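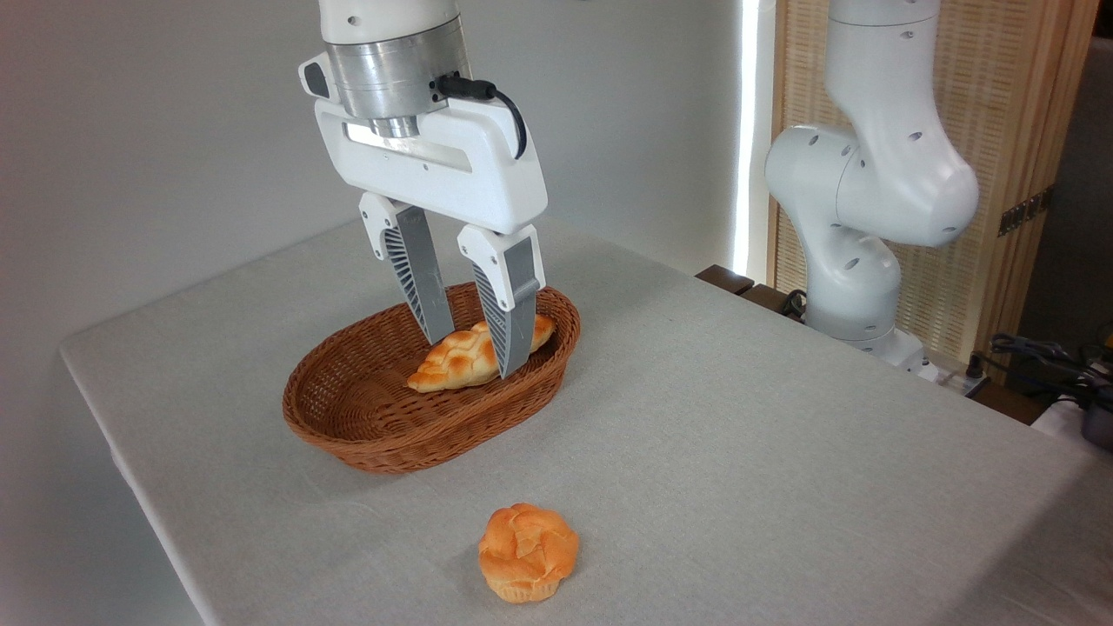 Hevport Opens Basket Lending Program for Weekly Market Shoppers

TRURELBRIDGE – Hevport, the household goods cooperative, will begin lending wicker shopping baskets to customers of the Trurelbridge covered market in June. Shoppers can borrow a basket at the market's north entrance, use it for up to two weeks and return it at any of the cooperative's stores.

The program starts with 252 baskets in three sizes. Borrowing is free for Hevport members. Other shoppers pay a deposit of $12, refunded in full when the basket comes back in usable condition.

"People told us they liked the baskets but didn't want to buy one before they knew if it would hold a week of groceries," said Yufang Jiang, program manager at Hevport. "Now they can carry one home a few times and decide."

A trial ran last fall with members of the Karimi Street store. Over the trial period, members borrowed baskets 3,130 times. The medium size was the most popular, and 78 borrowers went on to buy a basket of their own. Several asked for a longer handle, and the supplier has changed the large model to include one.

The baskets are made by Hondia, a weaving workshop outside Trurelbridge that has supplied Hevport for six years. Hondia will also handle repairs. Baskets with loose handles or broken canes will go back to the workshop on the first delivery run of each month and return to the lending shelf once fixed.

"Most damage is at the rim, where people lift with one hand," said Shaohua Fu, head weaver at Hondia. "A rim can be rewoven in an afternoon. We would much sooner do that than see the whole basket thrown out."

Hevport has set aside $2,000 for repairs in the first year. Any money left over will go toward more baskets in the small size.

How to borrow

The lending desk opens at 8 a.m. on market days and closes at 2 p.m. Members should bring their card. Each household may have two baskets out at one time. Baskets should be wiped with a damp cloth before they are returned and left to dry away from direct heat. Fish and raw meat must be wrapped or carried in a separate bag.

Late returns carry no fine, but a household with an overdue basket cannot borrow another. Deposits on baskets not returned within 60 days will be kept.

A care leaflet written by Jingyi Zou of the Karimi Street store comes with every basket – printed copies are also available at the counter.

About Hevport

Hevport is a member-owned cooperative selling kitchenware, storage and household textiles. It operates four stores in and near Trurelbridge.

Press contact: Junhao Xue, Communications, Hevport, Trurelbridge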